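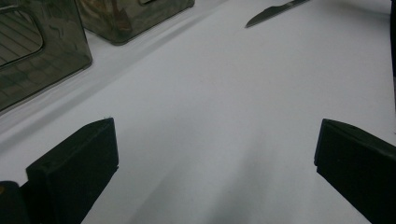
20/01/2020

The family-run Grudemell Funeral Home will open a second chapel in Tastholm in March, giving families on the east side of the county a place to hold visitations and services without the drive into town.

The new chapel is in the former Shirima furniture showroom on Clarkero Road. It will seat 120 people in the main room, with a smaller family room off the side hall and a covered entrance where cars can pull up in bad weather. Parking is behind the building and along the north side.

Mercedes Grajales, who has managed the funeral home for the past five years, said families from Tastholm have been asking for a local chapel for a long time.

"We would have a service in town at eleven and then everybody would get in their cars and drive all the way back out to the cemetery," Grajales said. "Some of the older folks would skip one or the other. We didn't like seeing that."

The building has 3,232 square feet of floor space on one level. Work began last summer and included new restrooms, wider doors and a new heating system. The showroom windows on the road side were kept, but the lower panes have been frosted for privacy.

Karabo Venter will be the funeral director in charge at Tastholm. Venter has worked at the main location since finishing mortuary school and lives a short way from the new chapel. Marisol Yupanqui will handle arrangements in Spanish and English at both locations.

Prices will be the same at either chapel, Grajales said. Families who have already made plans in advance can move the service to Tastholm at no charge by calling the office. Preparation of the deceased will still be done at the main location, and so will cremation paperwork – only visitations, services and arrangement meetings will take place at the new site.

Death notices and obituaries for both chapels will run on the same page of the funeral home's website, with the place of service listed at the top of each notice. Families can bring in a written obituary or sit down with the staff to put one together. The deadline for sending a notice to the newspaper is still 2 p.m. the day before it is to be printed.

Sombat Thammasiri, who owns the hardware store across the road, said he was glad to see lights on in the building again. It had been empty for almost two years.

"They came over and talked to us about parking before they did anything," Thammasiri said. "On the day of a big service they can use our back lot."

An open house is planned before the first service, and the date will be posted at both locations. Arrangement meetings at Tastholm will be by appointment only to start with. Calls at night and on holidays will go to the main office number, as they do now.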